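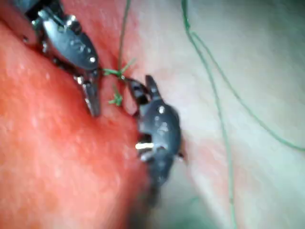
Green suture, two instruments, and a knot on its way.

I learned to load a needle driver in February, in a cold room at the end of a corridor at Entwistle, and the person who taught me had a way of clicking her tongue if you handed it over pointing the wrong way. I have been a scrub nurse for 25 years now and I still hear that click. I mention it at the start so that you know where I'm coming from, and can discount what follows by whatever amount you think proper.

Our theatres have had robotic arms for a good while. That part is old news, and most patients have stopped being startled by it. A surgeon sits at a console, the arms do what the surgeon's hands do, only smaller and steadier, and the rest of us stand about at the table changing instruments and keeping an eye on things. It changed my job, certainly. I used to pass things into a hand, and I learned to fit things on to an arm, and for the first year I missed the hand more than I would have admitted to anyone at work. But there was still a person at the other end of every stitch.

What has come along since is a different sort of thing altogether. The hospital has been trying out a system called Deditz, made by a firm called Prundero, which does part of the sewing by itself. Only on the bench so far, in the skills room, on practice material. The surgeon shows it where the wound is, agrees the plan, and then takes their hands off the controls and watches. It picks up the needle, takes the bite, pulls through and ties. Then it does the next one. By the time I sat down to write this it had closed 295 practice wounds, and I'd watched a fair number of those myself, usually with a cup of tea I had no business bringing into the room.

I should like to be fair to it, as I've read a lot of pieces on this subject by people who had plainly made up their minds on the bus. So let me say that it is good. It is patient in a way that I am not and that very few surgeons are at ten to six in the evening with one more case waiting. Its spacing is lovely. If you've ever watched a tired registrar try for the fourth time to catch a short tail of thread, you'll know what I mean when I say I felt something close to envy on their behalf.

And I do think patients may be better off for it one day. I've a sister who had a bowel join come apart years ago, and she was very ill, and if a machine could make one fewer of those happen I'd carry it into theatre on my own back. I haven't much time for the argument that we should keep a job difficult so that we can go on admiring the people who do it.

My worry is about something smaller, and I've found it hard to get anyone to talk about it for more than a minute or two. It's what becomes of the people round the table, and particularly the young ones, when the dull middle of the work is taken out.

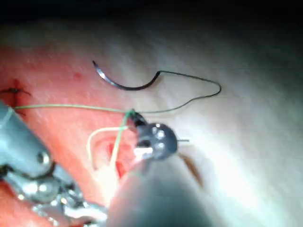

Junior surgeons learn to sew by sewing badly. I don't know of any other way, and I've seen all the alternatives come through on trolleys, with brochures. They start on a pad and they make a mess of it, and then they make a slightly different mess. A thread that ought to run straight wraps itself round the tip of the jaw in a little tangle, like the green one on the pad there, and you have to stop, and breathe, and work out which way it went round before you make it any worse. That stopping and breathing is most of what they are learning, if you ask me. I've stood next to people in real operations when something was caught where it shouldn't have been, and you could tell within a few seconds which of them had spent their evenings picking thread off a jaw and which had not. The calm comes from having been in the muddle before, when it didn't matter.

Now, the plan as it was put to us in the staff meeting is that the juniors will "supervise" the closures. They will sit at the console while the system does the stitching, and they'll take over if it gets into difficulty. I put my hand up at this point, which I don't often do, and asked how they would know what to do when they took over if they'd never done the easy ones. I was told this was a very good question. I've been in the health service long enough to know what it means when they tell you that.

You see, it hands over the hard bit. That is how all of these things work, from the tills at the supermarket upwards. The machine does the forty straightforward ones and then a light comes on and a person is fetched for the forty-first, and the person who's fetched has been sitting with their hands in their lap all afternoon. At the supermarket it's an unexpected item in the bagging area. I don't need to labour the comparison.

Wycliffe Mwaipopo and I have gone round and round this over a great many sandwiches. He runs the skills room and he's fonder of the system than I am, and he has put in far more hours with it, so I do listen. His line is that every generation of surgeons has lost some skill that the one before thought was the whole of the craft, and that patients have mostly done better all the same. He reminds me that I don't boil needles. He says the juniors will be good at something else, at judging and planning and spotting trouble early, and that I'll be grumbling about that being taken away from them in another twenty years (he's very sure I shall still be here). I think he's half right, and I've told him which half.

Where I can't go along with him is on the matter of time. Nobody on our corridor decided that the juniors should have fewer hours of practice. It simply worked out that way. The skills room has one bench with the arms set up on it, and when Deditz is running on that bench then no one else is, and Deditz doesn't go home at eight. There is a booking sheet on the door. I looked back through it for the past few months and the evenings that used to have names on them have the word "trial" on them. A trainee I'm fond of has taken to coming in at half past six in the morning to get a turn, before a full day's list, and I don't think that's a thing we should be proud of.

Then there's my own end of it. A scrub nurse follows an operation through the surgeon's hands. Even with the arms I could do that, after a fashion, by listening. You get to know a surgeon's breathing, and the small noise they make before they ask for scissors, and you have the scissors ready. The system makes no small noise. It puts a line of text on the screen telling us which step it has reached, and I read it along with everyone else, a beat behind, like somebody following a film in subtitles. I found I was standing further back from the table than I used to. I hadn't meant to. One of the others pointed it out.

I know a little of how it's gone elsewhere. I spent two days visiting the hospital at Andedach, where they've had the same system on the bench for longer than we have, and I came away more cheerful than I went in, I must say. They've done a very plain thing there. Every closure in a teaching session is split down the middle. The trainee sews the first half of the wound and the system sews the rest, and then the two of them are looked at side by side, so to speak, by a senior person and whoever else happens to be in the room. The trainees hated it for a fortnight and now they're rather competitive about it. They get their practice, and they get something steady to measure themselves against, and the nurses are asked for their opinion too, which made a nice change.

It costs them time, of course. It's slower than letting the machine do the lot, and I expect that someone with a spreadsheet will notice before long. But it was worked out by the people who do the work, over a table, and I'd like to see us have a go at the same at Entwistle before the habits set. I wrote as much, at somewhat shorter length, in our staff newsletter, and had more letters back than I've ever had about anything, including the car park.
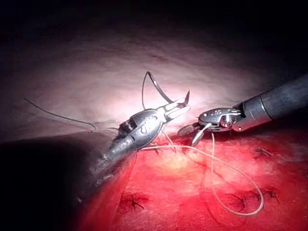 Morag MacAulay wrote to say that I was being too gentle by half. She did her own training on the old open lists, and in her view splitting the wound down the middle was only a polite way of getting the trainees used to doing half the job. "Give them the whole of it for two years," she wrote, "and let the machine watch them for a change. If it's as clever as Prundero says, it can tell them where they're going wrong."

I've thought about that a good deal. I rather like the picture of it sitting quietly in the corner while a nervous young person gets on with things, and speaking up only when the bites start to wander. Wycliffe tells me that it could be done without much bother, as the system has to judge its own stitches anyway and it could just as easily judge somebody else's. Whether anyone would buy one for that purpose is another question. It wouldn't save a minute of theatre time, and I've noticed that minutes of theatre time come up rather early in these conversations.

Still, I've asked. There is to be a meeting about the booking sheet, and I've said I want two evenings a week put back with names on them, whatever else is agreed. I've also asked that the nurses be in on any session where the hand-over is practised, as we are the ones who'll be standing there when the light comes on, and I would like to have had a go at it on a pad first. The trainee who comes in at half past six says she'll come along and speak, if her list finishes in time.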